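Speaker notes — Saving bread, Cloltasby library evening series

Slide 1. Title. Wait for the door to close, then start with the crust question: who here cuts off the heel and throws it out? Hands up. Keep your own hand up too.

Slide 2. I kept a bread diary for a year. Every loaf that came into my kitchen, bought or baked, got weighed, and so did whatever ended up in the trash. Total for the year: 3,971 grams thrown away. Let that one sit for a second. That's close to nine pounds of bread from one household that loves bread!

Most of it was not moldy. It was stale, and stale is a completely different problem, and a much happier one.

Slide 3. What stale means. People say "dried out," and some of it is that, but the bigger part is the starch. When bread bakes, the starch takes up water and goes soft. As the loaf sits, the starch slowly firms back up. You can seal a loaf in a bag so no water gets out and it will still go stale. I love this fact. Say it slowly, people write it down.

Then the good news — heat undoes a lot of it. A stale slice gets warm, the starch loosens, and for a few minutes you have soft bread again. It firms up fast once it cools, so eat it right away.
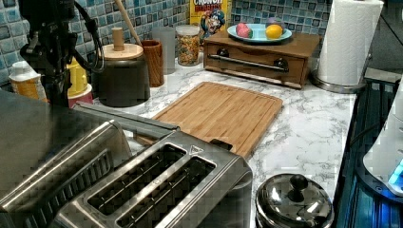

Slide 5. The refrigerator. This is where the groans come. Staling goes fastest at fridge temperature, so the fridge is the worst place for a loaf you plan to eat fresh. It does slow down mold, so if your kitchen is hot and damp you may decide it's worth it. The freezer is the winner. Slice first, freeze the same day, pull out what you need.

Pass around the two Dalisay loaves here, one kept on the counter and one frozen and thawed this afternoon. Ask for guesses before telling them which is which.

Slide 6. Old uses for old bread. Go quickly or we'll be here all night: bread soup, bread pudding, stuffing, crumbs fried in olive oil over pasta (my favorite, give the recipe if asked, it's on the back of the handout). Mention the Bellent bakery's rye made with toasted crumbs from yesterday's loaves. It has a deep, almost malty taste and I could eat it plain forever.

Slide 7. Year two of the diary. Same kitchen, same amount of bread, freezer from day one: 733 grams. Most of that was a single raisin loaf I forgot behind the flour.

Questions. If sourdough comes up, yes, it tends to keep longer. Handouts are by the coats, 264 printed, please take extras.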